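FOR IMMEDIATE RELEASE
3/19/22

Endix Publishes Upkeep Schedule for Its Two-Arm Tabletop Cell

PRILTULANO — Endix has released the full maintenance schedule for the two-arm cell at its Brannigan Street workshop, along with the settings its technicians use when a gripper is taken off and put back. The schedule is free to download and covers 19 separate checks.

The cell has logged 3,119 grasps since it was rebuilt in December. Most of the work since then has gone into the grippers. Finger screws are checked with a torque driver at the start of each shift, and the finger faces are wiped down and looked over for wear. Cables are checked by hand at the connector, with the arm powered off.

"We had a right gripper that closed a little late, and we spent two days on the software before Octavio found a loose connector," said Dayana Xolalpa, who leads the workshop. "The connector is now check number one."

After any gripper work, the technicians run a short grasp test before the cell goes back into use. The right arm takes hold of an upright insulated bottle, with the cap left off, while the left arm stays low at its own side of the table. A white cloth hangs behind the table so the background stays plain.

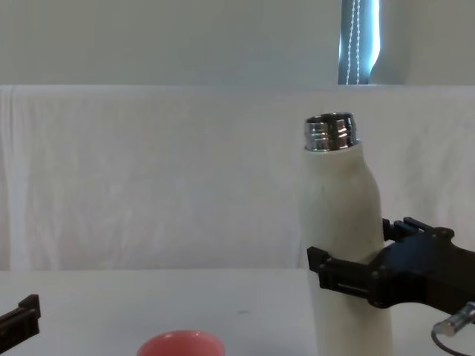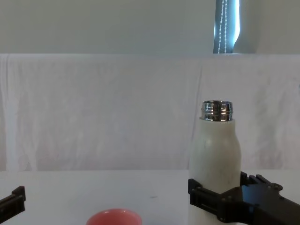 Endix Workshop and Field Service Department

The test calls for 94 grasps in a row. If the bottle tips or slides, the technician stops, goes back to the finger alignment step and starts the count over. A full run takes nearly 6 hours with the arm at its slow setting, so it is usually left for the end of the week.

Octavio Arango wrote the section on finger replacement. It lists the tools, the order in which the screws come out, and the zero position to enter once the new fingers are on. A separate page by Montserrat Montes deals with the table and backdrop — how the cloth is hung, and when the tabletop should be cleaned.

The schedule was first tried at the company's Ranow site, where Evaristo Ochoa runs a cell of the same layout. His notes on cable routing are printed at the back.

Printed copies can be requested from the Endix front desk in Priltulano. Questions about the schedule should go to Manouchehr Fallahi, service desk.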